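Search tickets, articles, people Go
Did you mean: printer

Ticket 3030 - Front desk PC beeps, will not start
Site: Padilla branch
Opened by: Trinidad Dumlao
Handled by: Hui-mei Shih
Status: Closed, grudgingly

Entry 1
User reports the front desk PC "sings." Asked for a description of the song. Three beeps, a pause, three beeps. Nothing on the monitor. The monitor was then found to be off. Turned on the monitor. Still nothing, but now with a blue light.

Entry 2
Asked what changed. Answer: nothing. Asked again after lunch. Answer: the PC was moved eleven feet to make room for a ficus. It rode there on an office chair, over the door strip.

Entry 3
The manual came with the machine and covers a different machine. Its beep table lists three beeps as "memory" on one page and "keyboard, or other" on the next. Going with memory.

Entry 4
Called Wasero, who hold the warranty. Was 119th in line, according to the recording, and my call was important. Gave up at 203 minutes. Their chat assistant suggested clearing my browser history, so I did that too.

Entry 5
Drove to Padilla. Power off, cord out, held the button in for ten seconds, side panel off. Took all the memory out, wiped the contacts with a dry lint-free cloth and set the sticks on an anti-static bag in the order they came out.
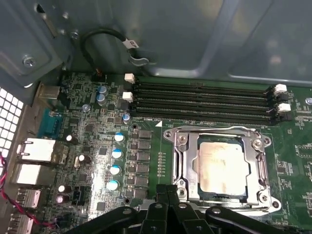

Entry 6
Put one stick back, in the slot nearest the processor. Pressed until both ends clicked. One beep, then the startup screen. Added the second stick - three beeps. Swapped them. The second stick is bad in any slot, and has been labeled BAD in marker so that it doesn't rejoin the spares drawer like the last one.

Entry 7
Running on one stick. Slow, but the front desk software was slow before. Replacement ordered through Udville under part request 652. Expected in July. The ficus is doing well.

Resolution: reseated memory, removed one failed module. Please carry computers by hand, or leave them where they are.

Comments (3)

T. Dumlao: For the record I was not the one pushing the chair.

deskside_dan: Same beeps here after an office move. Second stick for us as well. We had no plant.

H. Shih: Reopening requests go in a new ticket - not in the comments, and not on a sticky note on my car.

Bavavness Helpdesk uses cookies to remember your ticket filters. Accept all / Manage choices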